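Entretien et pliage des lainages : rappel avant la rotation d'octobre

Lettre aux résidents et aux services, rubrique Linge et vestiaire

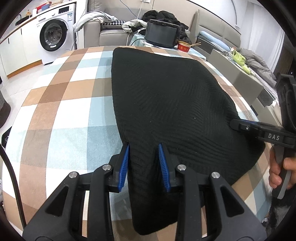
La rotation du linge d'hiver aura lieu dans le courant du mois d'octobre pour l'ensemble des bâtiments de la résidence Clondesberg. Comme chaque année, les tricots, gilets et pièces de maille rangés au vestiaire central depuis le printemps seront remis à leurs propriétaires. Le service du linge souhaite rappeler à cette occasion les règles applicables au pliage et au dépôt des pièces en maille, dont une partie nous parvient encore sur cintre ou en boule.

Lors de la dernière campagne, 1079 pièces ont été enregistrées au vestiaire, dont 354 en maille. Parmi ces dernières, plus de 200 ont dû être dépliées, remises en forme et pliées de nouveau avant leur mise en casier. Cette reprise a retardé la restitution dans les étages de l'aile Joly, et la direction des services généraux demande que les consignes ci-dessous soient suivies dès le prochain dépôt.

Préparation de la pièce

Le vêtement est étalé à plat sur une surface assez large pour le recevoir en entier. Un lit fait, recouvert d'une couverture ou d'un plaid bien tendu, convient parfaitement. On aplanit la maille avec la paume, du centre vers les bords, en évitant de tirer sur les côtes : une maille côtelée étirée dans la largeur reprend difficilement sa forme. Les peluches, très visibles sur les tricots noirs ou marine, sont retirées à la brosse douce avant le pliage. L'usage du ruban adhésif est déconseillé sur les mailles fines.

Pliage

Les manches sont rabattues sur le dos, sans croisement. Les côtés sont ensuite ramenés vers le milieu, puis la pièce est pliée en deux dans la hauteur, ou en trois pour les modèles longs. Le pli se forme en soulevant l'étoffe sur une bonne largeur ; saisie en un seul point, la maille se déforme et garde la marque. Les gilets sont boutonnés au préalable, un bouton sur deux suffisant pour les modèles légers. Les cols roulés sont rabattus vers l'intérieur.

Les pièces pliées sont empilées par cinq au maximum, les plus lourdes en dessous. Les casiers Nater installés cet été dans le couloir du vestiaire acceptent ce format sans qu'il soit nécessaire de tasser. Les anciens casiers de l'aile Joly, moins profonds, reçoivent uniquement des piles de trois.

Marquage et dépôt

Toute pièce déposée doit porter l'étiquette tissée de la résidence, cousue à l'intérieur du col ou, à défaut, sur la couture latérale gauche. Les étiquettes thermocollées ne sont plus admises sur la maille. Une commande de 800 étiquettes a été passée ; elles seront disponibles à l'accueil du vestiaire, sur simple demande, jusqu'à épuisement. Les résidents qui ne peuvent procéder eux-mêmes à la couture en font mention sur la fiche de dépôt.

Les pièces humides, même légèrement, sont refusées au guichet. Il en va de même des vêtements tachés, qui relèvent du circuit de blanchisserie et doivent être placés dans les sacs prévus à cet effet.

Couvertures et plaids

La rotation concerne également les couvertures de lit et les plaids personnels. Ceux-ci sont pliés en quatre dans la longueur, puis roulés sans serrer. Les couvertures appartenant à la résidence restent dans les chambres et ne font l'objet d'aucun dépôt.

Guichet et renseignements

Pendant la durée de la rotation, le guichet du vestiaire sera ouvert de 9 h à 11 h 30 et de 14 h à 16 h. Les fiches de dépôt sont à retirer à l'accueil principal ou auprès des équipes d'étage. Le calendrier par bâtiment sera affiché dans les halls dès la fin du mois de septembre.

La fiche pratique Proserus, qui reprend l'ensemble des pliages par type de vêtement, est jointe à la présente lettre pour les services et peut être consultée au vestiaire par les résidents et leurs familles.

Le service du linge et du vestiaire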